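Search this site
Enter keywords
Go

Toy kitchen helps robot arm learn table chores in Itholm

ITHOLM - Ulteck has opened a small training room where operators teach a robot arm to handle kitchen items by steering it through each task. The company said this December that the room is now in daily use, from 8 a.m. until early evening.

The work is part of a project called Negi. Its goal is to have one arm clear and reset a table without a separate program for every object. Operators use toy kitchenware for the first stage, which covers picking up, moving and putting down.

Ulteck has 7 operators on the project. Each one sits at a station beside the table and holds a hand controller made by Tuvomico, a supplier that also wrote the recording software. When the operator's hand moves, the arm moves with it. A trigger opens and closes the gripper. The software stores the arm's position and the views from the cameras for the length of the task, and the whole run is saved as one demonstration.

For jobs that need a short, exact motion, the operators can also take hold of the arm and guide it by hand. Ulteck said this is slower to set up but easier for new staff, who can feel how far each joint will turn. Most of the recording is still done with the controller.

The company has set a target of 600 demonstrations for the first group of tasks. A single run takes about 20 seconds when it goes well. Dropped items are recorded too and marked as failed, and the operator starts again from the same layout. Between runs the items are shifted by hand so that the arm does not see the same table twice in a row.

In an internal test last month, the arm was asked to repeat one of the moving tasks without an operator. Ulteck said it finished 82 percent of its attempts. Most of the misses came when the gripper closed too early or came down a little to one side of the object. Round items gave the most trouble because they rolled when touched.

The operators work in pairs. One controls the arm and the other watches the table, calls out the next task and resets the items. They trade places during the shift. Training for a new operator lasts two days, and the first day is spent with an empty gripper, moving it from point to point until the motion is smooth. Jerky demonstrations are thrown out, even when the item ends up in the right place.

An emergency stop is kept at the table, and operators are told to keep their free hand clear of the arm whenever the controller is on. Guiding by hand is done at a lower speed limit. The company said there have been no injuries.

The next set of tasks will use real dishes and bottles, starting with empty ones. Those are heavier and more slippery than the toys, and the grip force will have to be set again. Ulteck also plans to add a second table in the same room so two pairs can record at once. It did not say what the new table would cost.

Tuvomico is working on a lighter version of the hand controller. Operators had asked for one after reporting sore wrists at the end of long sessions. The current model will stay in use until the new one has been tested.

Ulteck said the Negi recordings will be kept for its own use for now. A decision on sharing part of them with schools in Itholm is expected after the first group of tasks is finished. 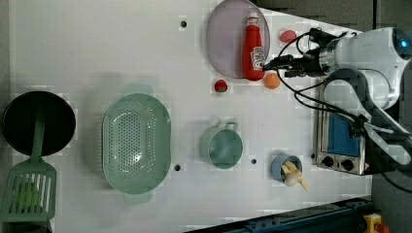
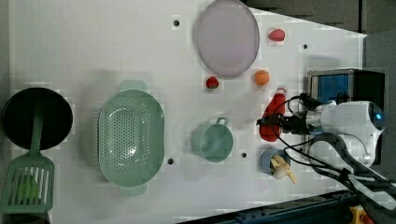

The robot arm at work among toy kitchen items on the training table. In the second picture, the gripper is holding the red bottle.

Comments (4)

gardenpath
Does the 82 percent count the dropped ones as well? The story says drops get recorded, but I can't tell if that is the operators or the arm on its own.

m_lowell
I read it as two separate things. Drops during training are marked failed. The 82 is from the test with no operator.

Northside reader
My daughter has a black frying pan set a lot like that one. I would like to see it try the spatula. Flat things are hard to pick up off a table, even for people.

tk44
We used controllers like this at my old job for loading parts. The sore wrists are real. Hope the lighter one comes soon.

Related items

Itholm bus depot tests automatic washing line
Ulteck moves offices to the old mill building
Night classes in machine repair open for sign-up
Library adds a tool lending shelf
Warehouse on the ring road to get sorting arms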